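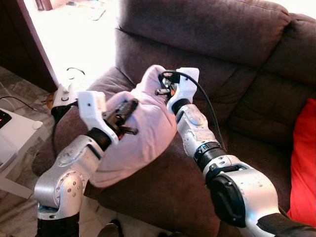
A padded mitt in pale lavender-white, wide end down.

From: Tomos Wogan
To: Sayce Sewing List
Date: 7 Oct 2020
Subject: Re: Prewashing, batting and shrinkage

Zinash Assefa wrote:

> I am making place mats and a table runner for my sister and have hit
> the usual question. The top fabric is a plain cotton I've had in the
> cupboard since before we moved. The backing is new. I have always
> washed everything first, but the woman at the shop in Tekik told me
> she stopped years ago and likes the crinkled look that comes after
> the first wash. I don't think my sister would like crinkled.
>
> Two questions. Do I need to wash the batting as well as the fabric?
> And if I prewash the new cotton, does the old one need it too? It was
> never washed as far as I remember.
>
> I also have half a bag of Plarkon batting left over. The label is gone
> and I can't tell if it is the cotton one or the blend.
>
> Zinash

Zinash,

Wash both fabrics. Age doesn't shrink cotton, so the piece from the cupboard will still draw up when it meets hot water. Put them through separately the first time if either one is a strong color. Use the same water temperature your sister will use, and the same dryer setting. If she dries on high and you prewash on cool, you have done half the job.

Zigzag the cut ends before they go in or you will spend the evening untangling threads. Take them out a little damp and iron them then.

Batting is a separate matter. I don't machine wash it loose under any circumstances. I did it once with a needled cotton and it came out in lumps with a hole in the middle. If the packet says it can be presoaked, lay it in a tub of warm water, press it down with flat hands, leave it, drain the tub, and press the water out without wringing. Then lift it in a towel. It takes a long time to dry flat and you need somewhere to put it.

For place mats I skip all that and make a test square. Cut two pieces of fabric and one of batting, quilt them the way you plan to quilt the real thing, bind or overcast the edge, measure it, wash it, dry it, measure it again. If it has lost more than you can live with, cut the mats bigger or change the batting. The spacing of the quilting lines matters as much as the fiber. Lines close together hold things flatter. Wide gaps let the batting pull the top into puckers.

On the mystery bag: pull off a small tuft and do a burn test over the sink, with tweezers and a metal dish. Cotton burns like paper and leaves soft gray ash. Polyester melts and leaves a hard bead. A blend does some of each. Keep your face back and the window open. If you find any bead at all, keep that batting away from anything meant for hot dishes. For place mats under plates it will be fine.

The archive has a long thread on this from August, message 3822, mostly about table runners. Most of it is an argument over whether steam from an iron counts as preshrinking. I don't think it does, at least with a household iron, but you may want to read the other side. There is a chart of test squares near the end of that thread. I'd trust the chart more than the posts above it.

Binding: cut it from the prewashed fabric too. I have seen a flat mat turned into a shallow bowl by a binding that shrank after it was sewn on. Straight grain is good enough if your corners are square. Use bias if you round them.

One thing you didn't ask. If the runner is going to be more than 52 inches long, baste it properly, with pins or thread every four inches. Spray is all right on a mat but I've had it let go at the far end of a runner while I was still working at the middle — and by then the backing had a pleat in it that I had to unpick.

I have a spare piece of the Prastar cotton batting, enough for two mats, if the burn test rules yours out. Write to me off the list with your address and I'll mail it.

Tomos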